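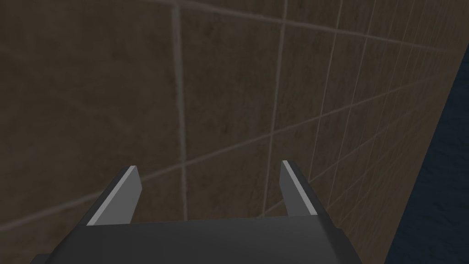
Re: [sim-club] two arms, two tables, one month to go

From: Oranuch Kaewmanee
To: the Drolliletti list

Fongchan Saithong wrote:
> I pulled the new scene last night and the two-arm robot loads fine for me.
> Two things though. Is the gray slab supposed to be on the beige table or
> the orange one? And are we still being scored on time in January, or just
> on finished runs?

Hi Fongchan, hi everybody,

So glad it loads! Beige table, please leave the slab there with the little white block on top of it. Ghazal wrote the start poses around that layout and I really don't want to ask her to redo them (she was up until 2 a.m. with the last batch, poor thing).

Scoring is finished runs only. We get 20 tries in front of the judges — same as the Grakidov round — and time only matters if two teams tie.

I spent most of my evening on the gripper view, the one where you look out past the fingers. Yupin had the brown tile texture on the wall set way too shiny and it was confusing our depth script like crazy. I turned the shine down and the error count on my test set went from 212 to 98, so yay! Please pull before you train anything, the old branch is no good now.

The other thing is the arms. I'd like us to start every run with the right gripper held up well over the orange table, fingers pointing up, and the left arm reaching out over the beige one. It looks a bit silly but we had way fewer bumps that way at Prasertsri.
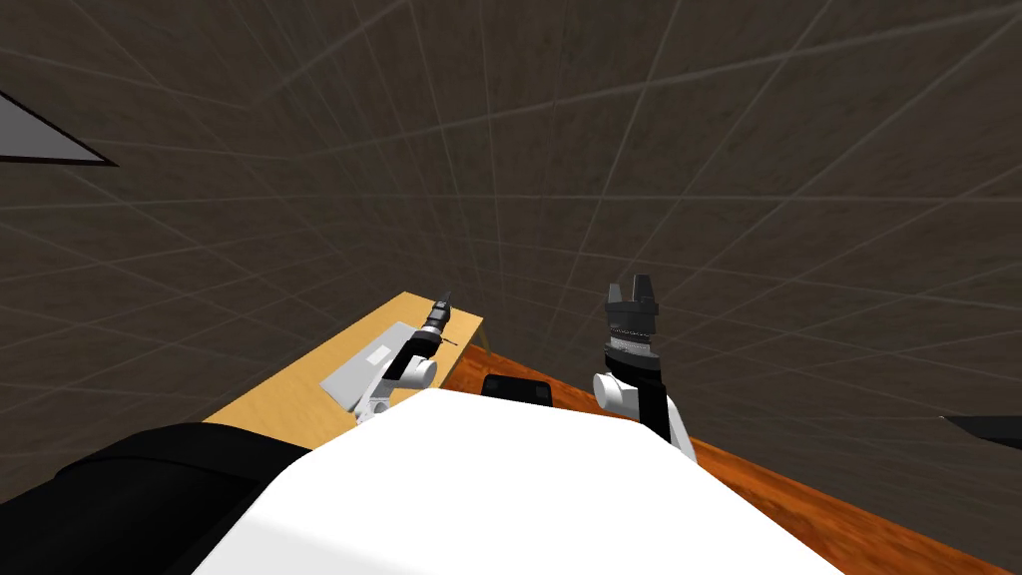 Do we have to use both arms in every run?

The rules only ask for both arms in the handover task, so one arm is fine for the rest.

Tassanee, can you put that on the wiki? And if anybody has a spare hour, the run logs from last week still need names on them — there are 1,152 files in that folder and I've only done the first page.

See you all in the lab at 4,
Oranuch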